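Speaker notes, Rarcombe meetup, afternoon slot
Posted in June by the Duda floor lead
Filed under: Work & Automation

OK, so hi everyone. I run a sorting floor at Duda, and we've had the Rovix line for 17 months now. Before that it was all hands — about 2000 garments a shift, and sore wrists by lunch.

(Pause, let people sit.)

I was the biggest skeptic in the building! I figured a machine would never get on with soft stuff. A box is easy. A shirt is a different shape every time you put it down, and that's where people come in, showing the thing how it's done.

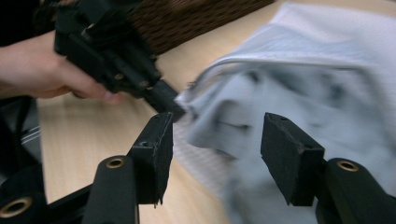
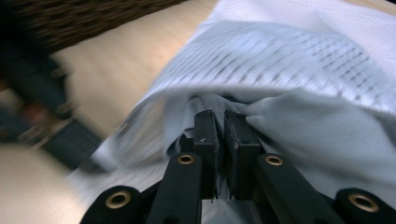

Grippers and cloth, all three.
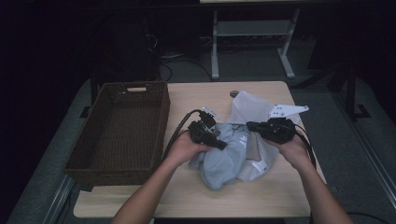
So what changed for us? Four of my folks moved off the sorting belt and into teaching shifts, and I had to rewrite their job sheets from scratch. The pay talk with Rudeck took longer than the install (don't skip this bit, someone always asks). We cap teaching at 120 minutes before a swap, and I'd fight anyone who tried to stretch it.

What I got wrong was the quiet. People used to chat across the belt all day, and now they're concentrating, so we moved the breaks to overlap and put the good coffee back.

Next slide is the shift plan — hand out the paper copies first.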